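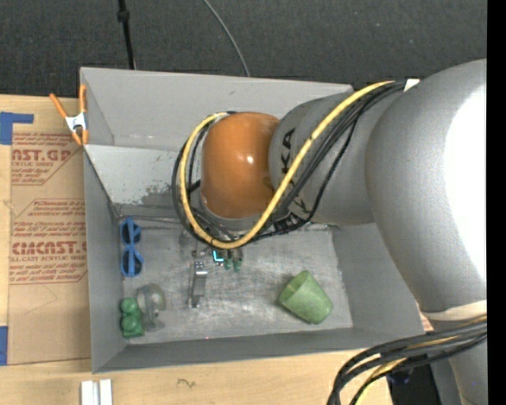 Aranka Halász reckons the soft-close on the Pludel runners is fine and that the drag is all in the bottom track. I'm not convinced. She has only pushed the doors by hand, in the middle, at waist height, where anything slides nicely.

January 2025, sliding wardrobe doors, second round

Set up the two Testa doors again in the mock opening. Same pair as before, one mirrored, one painted. Mirrored one weighs in at 54 kg with its frame, which is more than the Brasham leaflet says their top runner will carry without the extra hanger. The leaflet gives no figure for how long it carries it, only "smooth operation for years". Years of what?

Opening measured 3642 mm at the head and slightly less at the floor. Packed the left jamb. Each mirrored panel is 964 mm wide, so the overlaps come out a bit mean in the middle and you can see the edge of the shelf behind if you stand by the window. Customers will stand by the window.

Ran the mirrored door open and shut 238 times before tea. No change in the feel until somewhere past halfway, then a tick at the closing end, every time, always the same spot. Wuser's fitter told us on the phone that a tick means dust. I wiped the track. Still ticks. Took the door off, turned the rear roller round, put it back. Still ticks, a touch later in the travel. So I don't believe dust, and I'm not sure I believe the roller either. Might be the joint where the two lengths of track meet. The joint feels flush to a fingernail, for what that's worth.

Painted door: nothing to report, except that the finish has marked where the brush strip rubs. Light grey line, comes off with a damp cloth but is back after a few passes. The brochure calls this strip non-marking. Ask Wuser for the softer one and see if they send the same thing in a different bag, as they did last April.

Still to do:
One-piece top track, if Brasham will cut it that long
Weigh the painted door
Try both with the floor guide set 2 mm lower
Pull from the bottom corner, the way a child would

Not signing off the Pludel runners on one good door. Aranka can put her initials here if she wants to.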